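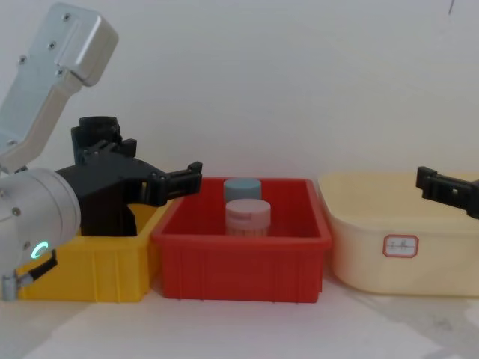 Yellow, red, cream, left to right along the wall.

Ticket: Sorting bins, wrong size tub in set
Product: Padetti three-bin set
Opened: Jul 4, 2020
Status: Open

Hi Grurkinex support! I ordered the Padetti set for the sorting table at our Stala workroom and I'm a bit stuck. The yellow and red ones are great (love the colors, you can spot them from the door), but the third one doesn't seem to belong with them. It's wide and shallow with rounded corners, and the other two are plain rectangles. The order page said all three would stack for storage. Mine won't! The red drops into the yellow fine, then the cream one just perches on top and slides off if you bump the table.

Stuff I've tried so far:

Turned the cream tub a half turn, in case it only fits one way. No change.

Put it on the bottom and stacked the other two inside it. Sort of works, but the pile leans and I can't get the shelf door shut. My shelf is 14 inches high and I'm 2 over.

Lined all three up against the wall and gave up on stacking for now. Jars go in the red, lids up so I can tell pink from blue-gray without lifting anything out, and the cream one is sitting empty until I hear from you. There's a little white sticker with a red border on the front of it, down toward the left, in case that helps you work out which batch it came from. 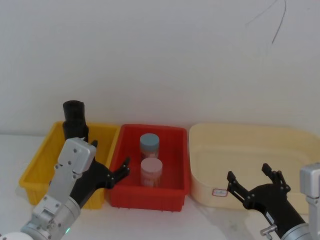

Update, same ticket

Thanks for the quick reply! You asked whether the tub could be from the Ó Néill range. Could be, I have no idea what those look like. I went through the packing slip again and it only lists "set, 8 lb" with no sizes for the separate pieces, so that's a dead end.

I'd rather swap the one tub than send the whole set back, the other two are already in use. Can you do that, and do I need the original box? (I cut it up, sorry.) Happy to wait the 14 days if the right one is out of stock.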